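Metwood Merchants Association
Minutes, monthly meeting, October 27, 2025

Present: Muchen Zeng (chair), Kwabena Ofori (minutes), 6 members, and a gentleman who wanted the yoga class and stayed for the coffee.

August minutes approved with one correction. The bakery did not "refuse" to take contactless payments. It "declined to hurry."

Card fees. Muchen reported that the group's processing bill for the quarter came to $1,468, up from $784 a year ago. Sales did not go up to match. She has asked Plasow, our processor, for an explanation and received a brochure. The new line marked "network access" appears on every statement, including that of the shoe repair shop, whose terminal has been unplugged since spring. Kwabena to write again, this time using the word "attorney" somewhere in the first paragraph.

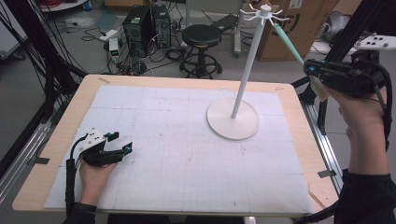 Competing quote. Tomar has offered a flat rate with no monthly minimum. Terminals are extra. So is the paper. Members liked the rate and disliked the three-year term, and there was a long discussion of whether one can be locked in to something described as "flexible." Tabled until someone reads page nine.

Surcharges. Proposal to add a small fee for credit cards and none for debit. The florist is against, on the grounds that she will be the one explaining it. Vote: three for, three against, chair abstaining on account of wanting to go home.

Gift cards. Still 393 unredeemed from the Vundham Street promotion. Muchen to find out whether they expire. Members asked her not to find out too loudly.

Adjourned 8:40. Kwabena has the key.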